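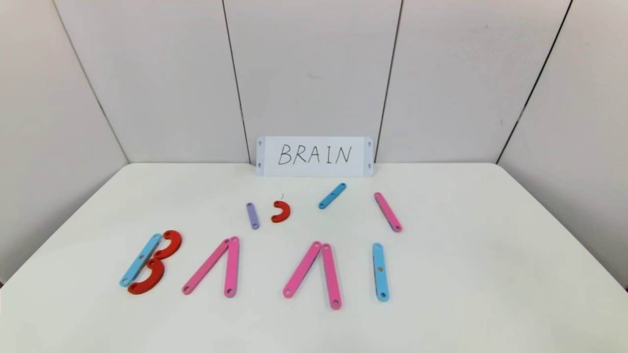

Support > Letter-building sets > Closed tickets

Reading time: 4 minutes

Subject: Letter bars will not hold together, word card tips forward
Product: Laditz letter-building set
Status: Closed, with one item open

Reported fault
The customer runs a spelling activity at a table. A handwritten word card stands upright at the back and the loose pieces are laid out in front of it. The word in use is BRAIN. Two complaints:
1. Bars joined at the end holes swing out of position when the letter is lifted.
2. The card falls forward during the activity.

Log entry 1
Asked for the set size and how the pieces are stored. Reply: 63 pieces, one box, all colours together. The box had been kept on a window ledge since April. Asked the customer to lay a suspect bar on a flat surface and press one end. The other end lifted. Bar is bowed.

Log entry 2
Customer checked the remaining bars the same way. Result: 8 bowed, the rest flat. No half-rings affected. Bowed bars to be taken out of use. Advised against warming them to straighten them, as this can distort the holes.

Log entry 3
Swinging persists with flat bars, though less. Customer was using one connector per joint in the letter A. The crossbar needs a connector at both ends, otherwise the two long bars are free to turn. Refitted as advised. Letter A now holds when lifted. R still turns at the point where the half-ring meets the upright. Check that both tips of the half-ring are fixed before adding the leg.

Log entry 4
Card. Customer's card is thin stock cut from a Crenshaw folder. Replaced with stiffer card and stood closer to the back panel, so that it leans with its foot slightly forward. No falls reported in 6 sessions.

Resolution
Replacement bars sent from Lemier. Storage advice given: flat, lid on, away from the window.

Open item
The N still loosens at the lower joint. Connector to be checked for wear.

Comments (3)

romex_table: Same trouble with the R. Fixing both tips first cured it.

pdk: Does the press test work on the short bars? Mine rock a little but look straight.

Support: Slight rocking on a short bar can be moulding flash round the hole. Trim it and test again.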